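The Basket Comes First

In the old part of Hatine there is a street where almost every balcony has a line, and on almost every line there is something drying. When I moved here I believed that folding was the small, boring end of the laundry. You take the thing down, you make it flat, you put it away. It took me one winter in a narrow apartment to understand that folding is a work of its own, and that it depends very much on the place where you do it.

My first mistake was the bed. A bed is soft, so the cloth sinks a little and the corners move away from your fingers. The second was the kitchen table, which is hard and good, but mine was small and always had crumbs. A neighbor's aunt used to iron sheets for the Hotel Pranura, 100 of them on a busy morning in June, and she told me what I was missing: something between the cloth and the table. In the hotel they used an old blanket, pulled tight.

I tried a blanket and it was too rough for thin cotton. Then I bought a piece of white foam from Kumsa, the hardware shop near the bridge, for 300. It is light, I can stand it behind a door, and a printed cloth shows very well on it - every wrinkle, every edge that is not straight.

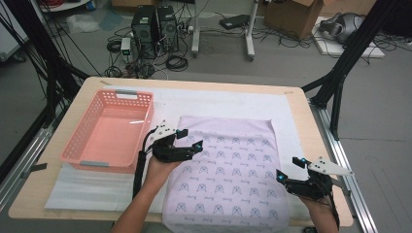 Words by our home correspondent in Hatine
11th April

A pink basket with holes in its sides can stay on the table the whole time, to the left of the cloth. I like to begin with it empty. An empty basket is an invitation, and it also tells you how wide the folded piece may be. Many people fold first and then push the pile into the basket by force, and all the wrinkles come back.

Cloth with a small repeated print, like dark purple on pale lavender, is the best teacher. The rows are already a ruler. If you bring one edge over to the other and the rows run in the same direction, the fold is good. If they lean, open it and begin again. With plain white cloth you have no such help, and I still make crooked squares with it.

Before the first fold, pass your hands from the middle to the outside. The wrinkles like to stay near the top edge and along the side, so go there last and go slowly. Do not pull at the corners, the thin cloths become long on one side and never return.

I have a friend who times herself. She needs 15 minutes for a full basket and is proud of it. I need longer, and I listen to the radio. Brostomix, the small company that makes my washing powder, prints a folding guide inside the lid of its box, with arrows and dotted lines. I followed it for a month. It wants everything in thirds, but my shelf is deep, and halves fit it better.

When the basket is full I carry it by both handles to the bedroom. The foam goes back behind the door. On the balcony across the street, somebody is usually hanging up the next load.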